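Planner goes the long way round the mug tree

fallness_25
Evening all. Our arm plans lovely paths until it gets near the mug tree, then it swings the wrist right over the top of everything. I've put the padding round the collision shapes down to 16 mm and given the planner 900 ms, and it still does it. Any thoughts before I start pulling the cost function to bits?

Javon
I'd leave the costs alone, myself. My bet is you've got the whole tree in there as one big box, pegs and all, so of course it goes over. Try a post, a base and a little capsule for each peg. Took me an evening with a cup of tea and it was well worth it.

figueiredo
Sorry, I don't agree with Javon (fondly!). Fine shapes are no help if the cable isn't modelled, and a path that squeezes past a peg can still snag the loop. I'd keep the box and add waypoints.

fallness_25
One box it is, guilty! This is the layout, so you can both argue properly:

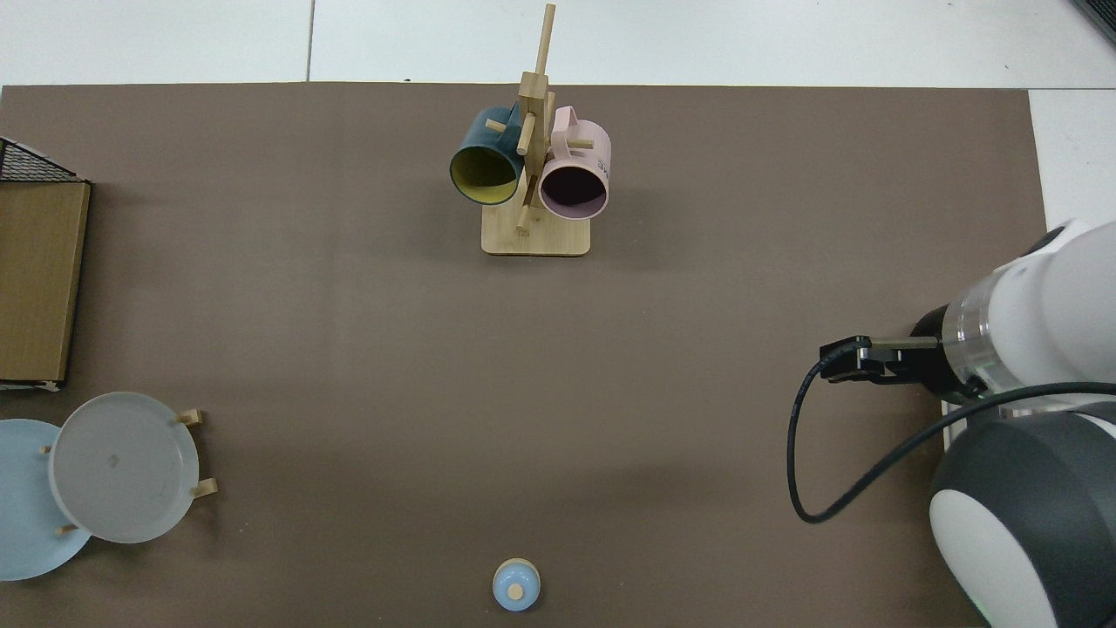 Mug tree at the back, plate rack bottom left, gripper closed

Javon
Oh, that's a generous loop of cable. All right, capsules for the pegs AND a fat one for the cable. Post your planning times after, would you?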